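Setting up and looking after a simulated two-arm robot
Project report, second year, Simulation and Control module
Ismael Araújo and Hiếu Võ
Supervisor: Sorcha Fahy

1. What we were asked to do

Our group received the simulation cell called Tunness from the group of last year. The cell is a furnished flat with one robot inside it. The robot has two arms, and each arm has a gripper with two fingers. The model ran on the old computer in the Kimham room, but on the new computer it opened with errors, and the grippers did not move in the same way as in the report of the previous students. The task was to bring the model back to a good state, to write down each setting, and to leave a routine for the people who use it after us.

We did not design the robot and we did not change its shape. A large part of the work was reading files, changing one value, and starting the simulation again.

2. State of the model at the beginning

When we first loaded the cell, the log file had 107 warnings. Most of them were the same warning repeated for different parts: a missing mass, or a collision shape with a wrong path. Phúc Chu, who used the model last year, helped us by sending his own copy of the settings file. It was older than ours in some places and newer in others, so we could not simply replace the file. We compared the two copies line by line over one afternoon and kept a table with the old value, the new value and the reason.

Three faults were left after this comparison:

The fingers of one gripper shook when they reached the end of their travel.
The two fingers did not always stop at the same distance from the middle of the palm.
The views from the simulated cameras were saved with the wrong names, so a view from a gripper could be stored as a view from the body.

3. Setting up the views

We began with the third fault, as it made the other two difficult to study. Each camera in the model is fixed to a part of the robot, and its name is given in a separate list. In our copy this list had one line too many, and from that line on all names were moved by one place. We removed the line and then saved a view from each camera by hand, and one of us read the name aloud while the other looked at the screen. It is a slow method, but we trust it more than a script that reads the same list.

From this time we saved views at every start of the simulation. Each test run has 300 steps, and the views are taken during the run, at moments chosen by the user.

Views from the corrected model: 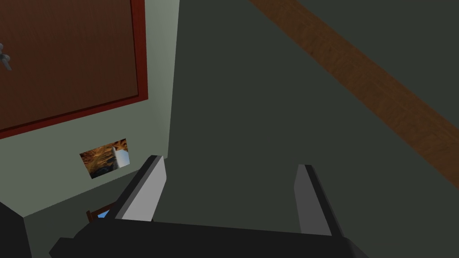
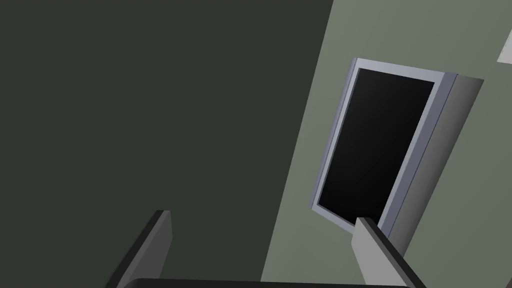
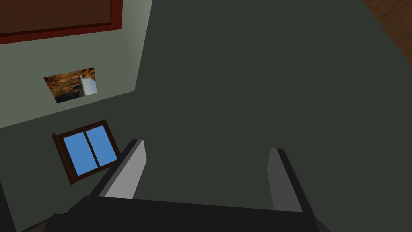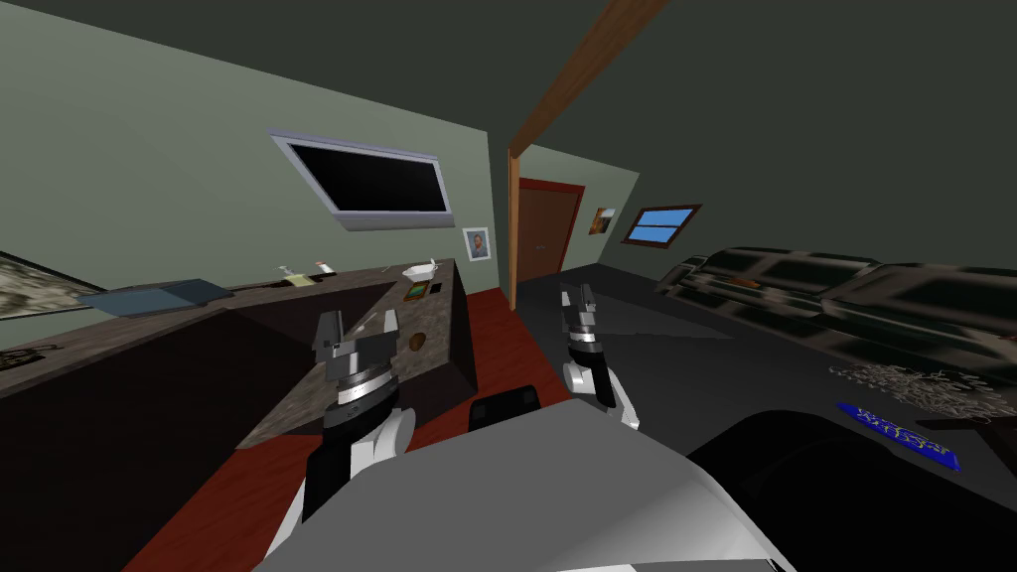 The distance between the fingers is controlled by two sliding joints, one for each finger, and both should receive the same command. In our file the second joint had its own upper limit, which was left there from an earlier test, and so it stopped too soon. We gave both joints one common limit and opened the gripper again. For this check it is useful to have a view which looks along the gripper, as in the third one, where the fingers are wide apart and their grey inner faces are turned to each other. The last view, where both arms can be seen together with the body, is better for checking that a command has gone to the correct arm. We had made this mistake two times before we started to use it.

4. The shaking fingers

This fault took the most time. We first believed that the step size of the solver was too large, and we made it smaller. The shaking became weaker, but the simulation became very slow, and Ashok Bansal from the computer laboratory asked us to stop running it during the other classes. He was right – the machine is shared.

Later we found that the damping of the finger joints was zero. The value had been written in the file Belkadi, which contains the joint settings, but under a spelling that the program does not know, and the program ignores unknown words without a message. We corrected the spelling and returned the step size to its old value. We tried nine values for the damping. With the lowest ones the finger still moved at the end of its travel, and with the highest ones the gripper closed so slowly that it was not finished at the end of the run. We kept a value near the middle of our table.

5. Routine for the next users

Before each session:
Copy the settings file into the folder Rusik and work only on the copy.
Load the cell and read the log. Some 2 warnings are normal at present and both concern the furniture.
Open and close each gripper once, without any object.
Save one view from each camera and compare its name with what it shows.

After each session:
Write the changed values in the table, with your name.
Do not delete the old lines. Put a comment mark before them.

If a finger stops early, look at the joint limits first. If it shakes, look at the damping and then at its spelling. The step size should be changed only after asking the supervisor.

6. Open points

We did not test the grippers with heavy objects. The contact between finger and object uses the friction values from last year, and we do not know how they were chosen – Phúc also did not remember. The warnings about the furniture are still in the log. Sorcha Fahy suggested that the next group starts there, and the table of values is saved in the same folder as this report.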